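3.2. La toalla como objeto poco colaborador

La bibliografía sobre el cuidado doméstico de la ropa trata la toalla con una confianza que no se ha ganado. Se la supone rectangular, se le adjudican cuatro esquinas y se pasa con alivio a la sábana bajera, que al menos tiene fama de difícil. En este trabajo la tomamos como caso principal. Un rectángulo de felpa arrugado sobre una mesa conserva sus cuatro esquinas sólo en sentido legal: una suele quedar debajo, otra se confunde con un pliegue y las dos restantes discuten cuál de ellas es la de arriba.

El puesto de observación es deliberadamente pobre. Consta de una superficie verde oscuro, mate y de planta cuadrada, con una caja de cartón abierta más allá de su borde superior. La elección del verde ocupó una tarde entera de reunión y figura en acta.

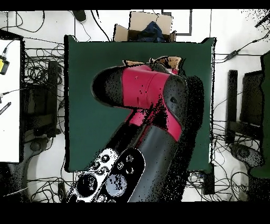 Figura 3. Superficie de trabajo verde oscuro y, al otro lado de su borde superior, caja de cartón abierta con una tela azul oscuro arrugada en su interior.

Clasificamos el estado de la prenda en tres categorías, tomadas del esquema Handness con una modificación. «Extendida» designa la prenda cuyo contorno puede seguirse completo con el dedo. «Parcialmente doblada» exige al menos un pliegue que el observador esté dispuesto a defender ante un colega. «Arrugada» recoge lo demás, y lo demás es casi todo. De los 549 episodios anotados, 300 cayeron en esta última categoría, lo que dice bastante de la felpa y algo de nosotros.
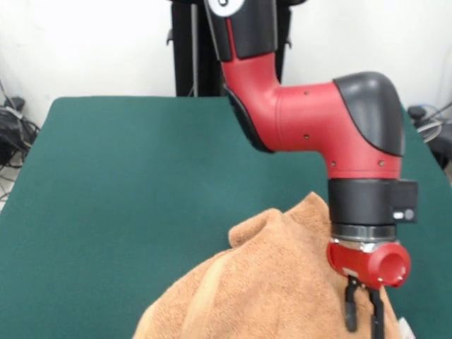 La frontera entre un pliegue y una arruga merece un párrafo propio. Verbruggen sostiene que el pliegue tiene dirección y la arruga, únicamente carácter. Omoregie prefiere un criterio operativo: hay pliegue si al describirlo por teléfono otra persona podría reproducirlo. Adoptamos el segundo, con el voto en contra del primero, y revisamos los 163 casos en los que ambos anotadores discrepaban. En nueve no hubo acuerdo posible y se archivaron bajo la etiqueta «Bostholm», por el café donde se abandonó la discusión.

El color de la tela importa menos de lo esperado. Un tono tostado sobre fondo verde deja leer bien el contorno exterior; lo que se pierde es el interior, pues la fibra corta y difusa apenas marca los bordes propios cuando una capa descansa sobre otra. De ahí que la forma general se anote sin dificultad y el número de capas provoque correos electrónicos.

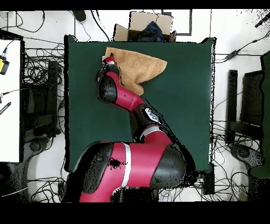
Tampoco conviene fiarse de las puntas. Una tela que se estrecha hacia un extremo invita a anotar «esquina», y el protocolo de Fashola así lo recomienda, pero ese estrechamiento puede ser un lateral recogido sobre sí mismo. Nuestra regla pide dos bordes reconocibles que converjan. Cuando sólo se distingue uno, se anota «punta», término que no compromete a nada y que los anotadores adoptaron con un entusiasmo sospechoso. 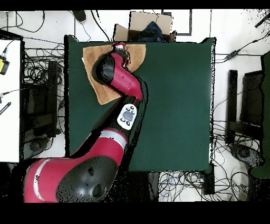
Figura 4. Paño marrón claro, en parte doblado y arrugado, cerca de la esquina superior izquierda de la superficie. En la caja abierta, tela azul marino.

Las telas situadas dentro de cajas quedan fuera del análisis. Una prenda en una caja adopta la forma que la caja le permite, y atribuirle un estado propio sería generoso. Las variables restantes (posición respecto a los bordes de la mesa, orientación aparente y esquinas visibles) se definen en la sección 3.3, donde la orientación aparente recibe la extensión que su adjetivo hacía temer.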